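My Kustance cuff reads high at home and the Minness app keeps losing my morning numbers

Ticket opened by: Davina Drummond
Device: Kustance upper arm monitor, standard cuff
App: Minness, newest version as of July
Status: Solved (mostly)
Handled by: Siv Amundsen, Skerno support

Hi! I've been going back and forth with Siv on this and she asked if I'd keep all my notes in one place so other people can find them, so I'm pasting everything in here in the order it happened. Sorry for the length. I'm a talker.

Background first. My nurse at the Vik clinic, Ronja Hägglund, wants me to take my blood pressure at home twice in the morning and twice at night and bring her the list. Easy enough, I thought. I bought the Kustance, put the app on my phone, strapped in and got 143 on the top number. At the clinic I'd been well under that! So either I'd gotten a lot worse in my own kitchen or something was off.

The second problem is the app. Evening readings show up fine. Morning readings show up on the monitor, get the little check mark, and then never appear in Minness. There was also one reading in there I know I didn't take, but I'll get to that.

What I tried before writing in

New batteries. No change, although the screen is brighter now, so that's nice.

Removed the monitor from my phone's Bluetooth list and paired it again. Evening readings kept coming in, mornings didn't.

Deleted the app and put it back. DO NOT do this before you save your history. I lost the notes I'd typed next to my readings (the numbers came back, the notes didn't).

Took three readings in a row with no break in between. They were all over the place, which scared me, and then being scared made the next one higher. Please don't do that either.

Siv's first reply

She asked four things: was I sitting down first, was my sleeve rolled up or was I going over it, where was my arm, and what did the little tape measure say when I wrapped it around my upper arm. I'd thrown the tape measure in the drawer with the warranty card. My answers were no, over the sleeve, kind of in my lap, and give me a minute.

My arm came out bigger than the top end of the range printed on the standard cuff. Siv said a cuff that's too small will often read too high, and that she couldn't tell me what my real pressure was, only that the numbers from that cuff weren't worth much to Ronja. Fair. She sent me the part name for the large cuff and I ordered it that night.

In the meantime she had me work on the rest of it:

Sit in a chair with a back, feet flat, legs not crossed, for five minutes. No phone, no talking.
Use the bathroom first.
No coffee or exercise in the 30 minutes before.
Bare arm, resting on the table, with the cuff level with the heart.
Two readings, one minute apart, and write down both.

I've never sat quietly for five minutes in my life, so that took some practice. The no talking during the reading part got me too. I'd been chatting to my sister Oda through the whole squeeze!
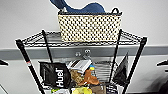
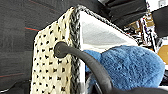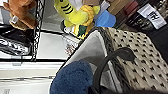

6 min read

The large cuff arrives

OK, so the large cuff came and I did a full run with it, following the list above. First reading lower. Second reading lower again, and close to the first, which had never happened before. I did the same thing at night and got two more that sat near each other. I was so pleased I wrote to Siv at 9:40 p.m. with far too many exclamation marks.

She asked me not to stop there and to take the monitor with me to the clinic, so I did. Ronja took my pressure with hers, waited a bit, and then used mine on the same arm. They didn't match exactly (she says they never will) but they were close enough that she's happy to use my home list. She also had me try the other arm once and said to stick with the one that reads higher, which for me is the left. I'd been using whichever arm was free.

She does still want the list, by the way. My numbers are better than 143 but they aren't perfect, and she's the one deciding what to do about that. If you're reading this with high numbers of your own, please don't change your pills over something you read in a support ticket. Call your own clinic. And if you get a really high reading along with chest pain, trouble breathing, weakness on one side or trouble talking, that's an emergency call and the cuff can wait.

The missing mornings

Back to the app. Siv had me go to Settings, then Device, then Send Log, which I'd never noticed was there. She wrote back the same afternoon and said the morning readings were all there, sitting in the monitor under User 2.

There's a slide switch on the side of the Kustance, a 1 and a 2 with a tiny head next to each. My phone is set up as User 1. Oda was staying with me and had been borrowing the monitor before bed, sliding it over to 2 like a good guest and not sliding it back. So I'd get up, take my readings as User 2, and Minness would ignore them. By evening I'd have noticed the 2 on the screen without really thinking about it and pushed it back. I have no memory of doing that, but the log says so.

The reading I didn't take was Oda's too, from the one night she forgot the switch. I deleted it. Press and hold on the number, then Remove. If it's grayed out, you have to open the day first and then press and hold. That's a silly way to do it and I told Siv so. She said she'd pass it along.

Getting the old ones back

You can't move readings from User 2 to User 1 on the monitor. I asked twice. What you can do is step back through them with the memory button and type them into Minness yourself, under Add Reading, with the right date and time. Each user gets 100 saved readings before the oldest ones start dropping off, so check sooner if you've been at it a while. I typed mine in over two evenings with a cup of tea and marked them all "small cuff" so Ronja knows to skip them.

Still open

The reminder. I set mine for 7:15 and it goes off, but if I snooze it, it comes back as the evening reminder and asks how my day went. Siv says that one is known and they're working on it. I just don't snooze it now.

Also, the PDF report cuts my bottom numbers to two digits if one of them is 100 or over. I only had one like that (small cuff, over a sweater, mid-conversation) so I wrote it in by hand, but somebody should fix it. Märta Björklund added a comment under my first post saying hers shows 110 as 11, which must have given her doctor a turn.

Reply from Siv Amundsen, Skerno support

Thanks for writing all this up, Davina. I've sent your report file and Märta's to the app team under the same bug. Until it's fixed, please use the table view in Minness at your appointments, where the full number shows. I'm marking the cuff and the user switch as solved and leaving the report problem open. If the large cuff starts giving an error during inflation, check that the air plug is pushed all the way in. It's a tighter fit than the standard one.

Reply from Davina Drummond

Plug was halfway out, thank you! Pushed it in and it's fine. Oda has ordered her own monitor.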